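"I fold for a living and I still hate socks"

Trollthorpe Laundry is easy to miss. It sits behind the bakery, down a short ramp, and the only sign is a sheet of paper taped inside the door. I went because a reader wrote in last November to say it was the best wash-and-fold in the county and that the owner had opinions. Both things are true! She agreed to talk as long as I left her name out of it ("my sister reads your magazine and I'll never hear the end of it") and as long as I didn't mind her working.

So we talked over the folding table, with the dryers going.

She started with one machine in her garage. "I had 5 customers and one of them was my mother," she told me. These days she has 196 households on the books, and she knows most of them by their towels. I asked if that was a figure of speech. "No. Towels, pillowcases, that one sweatshirt a kid won't give up. I could hand you back your bag without reading the tag."

I confessed that at my house clean clothes live in the basket until somebody wears them. She wasn't shocked. She said almost everyone she meets does the same, and that the size of the basket is half the problem.

"People buy these huge hampers," she said. "Then they fill them, and then they're scared of them. Get a small one. Put two things in it if that's all you have. Fold two things and walk away – you're done, you're a person who folds."

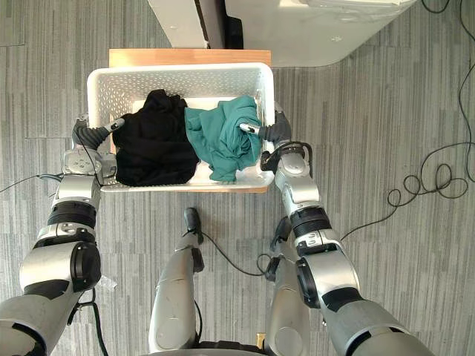 Issue 200

A black piece and a teal one, both balled up in a white basket with little holes all the way around – that, to her, is a perfectly respectable load. She likes a plastic basket with holes because it wipes clean and lets some air in. Wicker she can't stand. "It catches on everything. I've paid for two sweaters on account of wicker."

Then there's the table. Hers is an old Cunari workbench she bought from a school sale and sanded herself, and she's raised it on blocks so she never has to bend. "If your back hurts, it's the table," she said. "Don't fold on the bed. You'll sit down, and then you'll lie down." (I have done exactly this. More than once.)

I wanted to know about wrinkles, as my shirts always look slept in. She told me to give each thing one hard shake before it touches the table, then smooth it with the flat of the hand, from the middle out. Dark clothes get turned inside out before the wash. Anything in a strong color goes in cold water the first few times, and she won't be argued with on that.

Does she ever get tired of it? She thought about that one through most of a fitted sheet.

"I get tired of socks," she said. "There must be 300 in that bin by the wall with no partner. I keep thinking somebody will come in and claim them."

She let me try a T-shirt before I left. She looked at it, said it was fine, and folded it again.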